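Eltwood Travel Havdalah Set: Review
June 3, 2021

My old havdalah set was glass and did not survive a move, so I ordered the Eltwood from Mavance in May. I lead a small Saturday night service in people's homes and wanted something that fits in a coat pocket. We have used it four times.

What you get

A metal cup, a spice tin with a screw lid, a candle holder and a drawstring bag. No candle. The full set weighs 445 grams on my kitchen scale. The cup is small but holds enough wine for one blessing and a few sips.
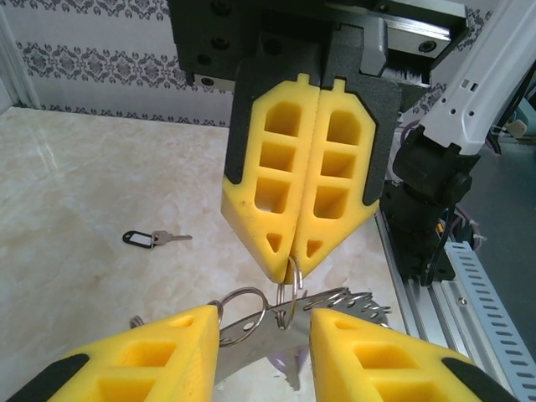
In use

The spice tin is the best part. The lid closes tight and whole cloves stay where they belong. The candle holder is less good. A thick braided candle won't go in without shaving the bottom, and Jae-hoon Yeo, who usually holds ours, went back to using foil. The cup wipes clean, though wax on the holder needs warm water.

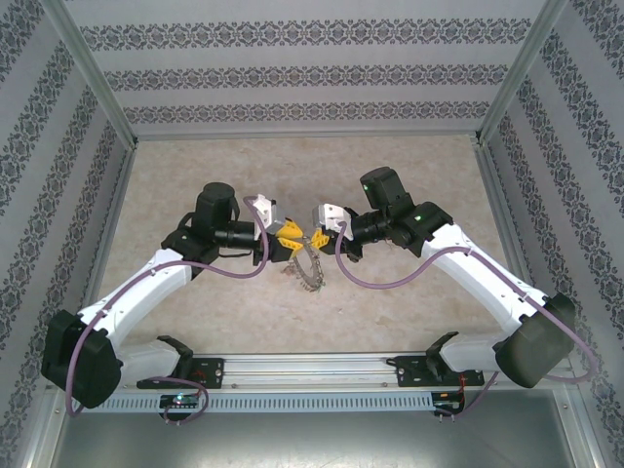
Compared with the Fiker

Vilja Pitkänen lent me her Fiker set for a week. It is heavier, at 512 grams, and has a proper tray to catch drips. The Eltwood has no tray, so bring a saucer.

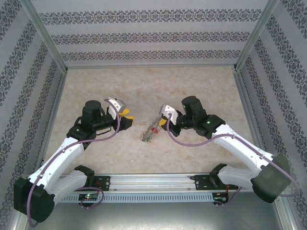 I would take the Fiker for a dining table that stays put. For carrying around, I prefer the Eltwood, even with the holder. The blessings card that comes with it is printed very small, and I have made my own.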